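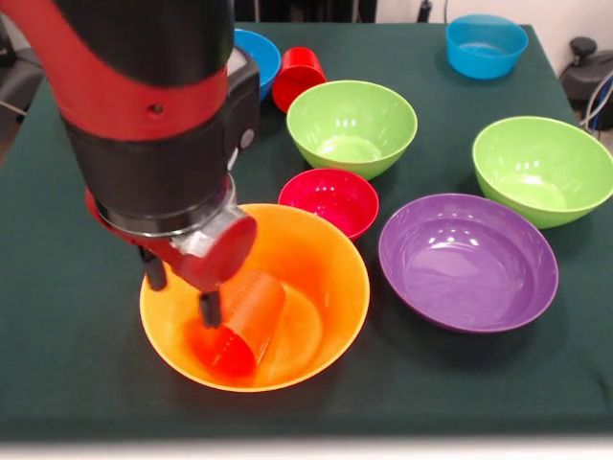 The gripper closes in on a red cup inside the orange bowl.

Most small workshops that buy a robot arm have a risk assessment in a drawer somewhere. Fewer have one that matches how the arm is used. Tatu Nyaga reviewed 370 of them for Imby before drafting the Votlow code of practice, released in May, and says the usual fault is a document written for the machine on delivery day and never opened again.

The code runs to two parts. The first covers speed limits, stop buttons and who may stand where. The second deals with the task itself – what is being picked up, from what surface, and what happens when it is dropped.
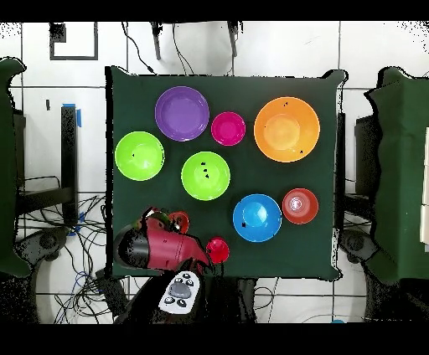 Housekeeping takes up more of the code than readers may expect. Nyaga wants walkways marked and checked at the start of every shift, and leads kept off any floor where an operator stands or steps back. Cables spread over tiles and running under the table's edge, as they do here, would be written up under clause 2 and given a date for fixing. Covers or overhead routing are both acceptable.

Tukico has adopted the code at its Mfinanga site. Other firms have until the next review to comment.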